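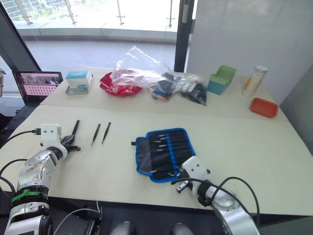 Cable routing and gripper setup for a two-arm bench robot

These notes cover the wiring and first tests of the grippers on a pair of arms sharing one torso. They assume the arms are already mounted, powered and responding to joint commands. Mounting is covered on the previous page.

Parts and tools

2 gripper housings, white filament, printed solid around the screw holes
2 Prendden gripper drivers, one per arm
Signal and power cable for each gripper, black, 364 mm longer than the straight run from shoulder to housing
Hook-and-loop straps
Precision screwdrivers, tweezers

1. Set the slack

Put the arm in its longest reach and lay the cable along it without pulling. Then fold the elbow completely and look at where the extra length goes. It should form one open loop near the lower segment. If it folds into a joint gap, move the loop toward the base and try again.

2. Strap the lower segment only

Use one wide strap low on the arm. Ours is bright green, which makes it easy to see if it has crept. Do not strap across a joint. Tighten until the strap stays put when pushed with a thumb; the cable should still slide under it with a firm pull.

3. Connect the housing

The connector goes into the side of the housing. Switch off arm power first. The Prendden driver does not tolerate being plugged in live, and Leandro Iturra has replaced one board for this reason. Seat the connector fully, then move the wrist by hand through its whole range and check that the cable never goes tight.

4. Fit the fingers

Start all four screws before tightening any of them. Tighten in a cross pattern. Printed threads strip easily, so stop when the head meets the plastic and add a quarter turn at most. Close the fingers by hand and check that they meet along their length.

5. Set limits

In the Vando config file, enter the open and closed positions for each gripper separately. Copying left values to right does not work, even with matching parts. Set the current limit low for the first run and raise it in small steps until the grip holds a screwdriver handle.

6. Test on thin objects

Tweezers are a good test piece: narrow, light, and close to the table. Lay two side by side at an angle with a small gap and try to pick up one without moving the other. A fabric tool roll, opened out, is the harder test – the cloth shifts when a finger drags on it. Keep spare parts on a second table behind the work surface, and keep the laptop off both.

Known problems

Gripper drops out when the arm folds: the loop is too short, or the connector has backed out. Repeat step 1.

Fingers stop before closing: the closed position is wrong, or the current limit is too low. Check the position first.

Changed since January: single strap instead of two, separate limits per side.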